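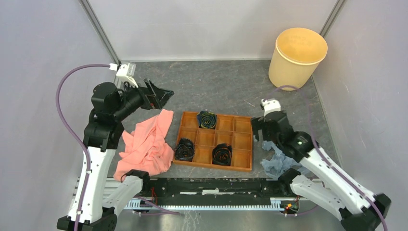 Compartment tray

A compartment tray, also called a divided tray or grid organizer, is a shallow open box whose interior is split by fixed or removable partitions into cells of equal or varied size. It is used to keep small soft or hard goods apart, most often inside a drawer, on a closet shelf or on a dresser top. In the home the commonest contents are rolled items of clothing and accessories, such as socks, neckties, belts and scarves. The same form is used for tea bags, sewing notions, cutlery and hardware.

Construction

The tray has three parts: the rim, the floor and the dividers. The rim is usually thicker than the dividers and carries most of the load when the tray is lifted. Dividers in wooden trays are commonly joined by cross-halving, in which each strip is slotted to half its height and pressed over a matching strip set at a right angle. The joint needs no fasteners and can be left dry or glued. In cheaper trays the strips are held only by grooves cut in the inside face of the rim.

Floors are set into a groove or fixed to the underside. A set-in floor can move with changes in humidity and is less likely to split. A fixed floor gives slightly more depth for the same outside height. The floor may be finished more smoothly than the rim, to reduce snagging on knit fabric, or covered with felt or paper.

Cell layout

Layouts are given as rows by columns, counted with the long side of the tray facing the user. A three-by-four tray has twelve square cells and is a common size for a single dresser drawer. Larger grids, such as the 24-cell four-by-six, are sold for wide drawers and for shop display.

Square cells suit items rolled into a coil and stood on edge or on end. Long cells suit items folded flat and filed upright. Mixed layouts, in which one row is left undivided, are used where belts or gloves share the tray with smaller goods.

Cell depth matters more than cell width for rolled goods. A roll taller than the cell projects above the dividers and may catch on the drawer frame above. A roll much shorter than the cell tends to tip and unwind.

Rolling

Items to be stored in square cells are first laid flat and smoothed. Long narrow items are folded in half lengthwise if needed, then wound from one end. The roll is placed with the spiral facing up, which leaves the edge of every layer exposed. Patterns and colored trim can then be seen without taking the roll out, a help with dark goods that otherwise look alike. Black and navy items are often told apart only by a stripe or a colored edge.

Two degrees of winding are recognized:

Tight roll. Wound under light tension with no open center. It takes the least room and holds its shape when handled. Elastic fabrics may be marked by long storage in this state.

Open roll. Wound loosely around a finger, leaving a round opening in the middle. It presses outward against the walls of the cell and stays in place by friction. It is preferred for neckties and leather.

The loose end is turned toward a divider so that the wall holds it closed. Bands and clips are not normally used.

Larger cloths, including towels and shirts, are not suited to the standard cell. They are folded and stacked separately, or kept in a bin or basket beside the tray.

Commercial types

Trays were long made by drawer and cabinet shops to the measure of a particular piece of furniture. Ready-made trays came later and follow a few fixed outside sizes. Lerklow sells a one-piece wooden model with glued dividers. The Semico range has lift-out dividers and can be changed from twelve cells to six. Tichý trays are made with a raised rim so that two may be stacked; Zundoter lists the same pattern in 5 sizes. The Zundoter catalog at one time ran to 1,034 items, of which 200 were trays or tray parts.

Branwen Edwards, in a survey of drawer fittings, divides the type into "dry grids," which can be taken apart, and "closed grids," which cannot. The terms have had limited use outside the trade.

Care

Wooden trays are wiped with a barely damp cloth and dried at once. Standing water raises the grain and loosens glued joints. Dust collects in the corners of the cells and is removed with a soft brush.

See also

Drawer divider
Printer's type case
Sewing box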